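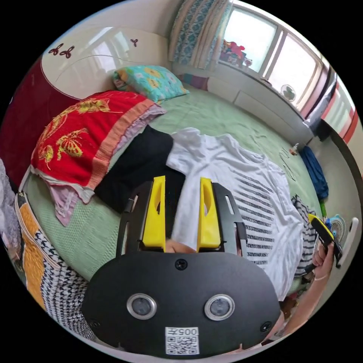
Bedroom, mint-green sheet on the bed.

Flerkarik: progress report to the Metwally Fund
4/16/18
Prepared by Bongani Mokgethi, producer, Trukow

When we last wrote, Flerkarik was a turn-based mobile game about rival ferry companies with one working harbor, no sound and a tutorial that could be completed only by people who had written it. It now has three working harbors and some sound. The tutorial is discussed below, under its own heading, as it has earned one.

Build status

Version 0.6 went out to testers on both phone platforms. It contains the Rustavport map, the first two ranked seasons' worth of rewards, and the weather system, which we promised you in the application and have regretted at intervals since. Storms now move across the map one hex per turn and close whatever they land on. Fog works too. For nine days fog also hid the pause button, and several testers wrote in to praise this as a bold choice.

We closed 269 tickets in the period. Another 56 are open, most of them small. Four are not small, and all four concern reconnecting to a match after the phone has locked. At present the returning player is sometimes handed the opponent's fleet. Matches decided this way have been removed from the rankings, over the objections of the people who won them.

Closed test

The test group stands at 510 accounts, of which 121 played at least one match a day through the last two weeks. The application set a goal of 100 daily players by the end of this stage, so we are over it, and would like that noted before anyone reads the section on the budget.

Average match length is still too long. We aimed for 12 minutes and are getting 17. Nearly all of the extra time goes into the final round, when a player who is plainly losing moves one tugboat back and forth in the hope that the other player has a job to get to. From the next build the round timer shortens once one side holds five docks. Testers who enjoy the tugboat method have been warned.

Balance

The Icebreaker has been weakened twice and is still picked first in most ranked matches. Its cost goes up by two coins in 0.7. The Mail Boat, which was meant to be the clever choice, has been picked mainly by accident — its button sits right next to the Icebreaker's. We are moving the button and giving the boat one extra move after each delivery. If people still don't want it, we'll accept their verdict on mail.

Tutorial

Rewritten for the third time. The new one has six steps in place of fourteen and no longer opens with a history of the harbor tax. Early numbers are good: most new players now reach their first real match, where they lose to an Icebreaker.

Budget

Spending is within the grant on art, code and testing. It is over on music. The composer delivered the main theme on time and then delivered four more, all of which we liked, and one of which has an accordion solo that we could not bring ourselves to cut. We have covered the difference by dropping the animated seagulls. Server costs are under plan and should stay there until launch, at which point we hope they become a problem.

Schedule

Version 0.7 brings the Mail Boat changes, the shorter final round and the reconnect fix. Public beta remains set for June. The one thing that could move it is the reconnect work, and if that isn't closed by the time 0.7 ships we will write to you with a new date before we write to the players.

We need two things from Metwally: a yes or no on the logo placement in the opening screen (version B, please, version A covers the lighthouse), and approval to shift the unspent travel money to store page translation. The form for the second is attached, signed this time.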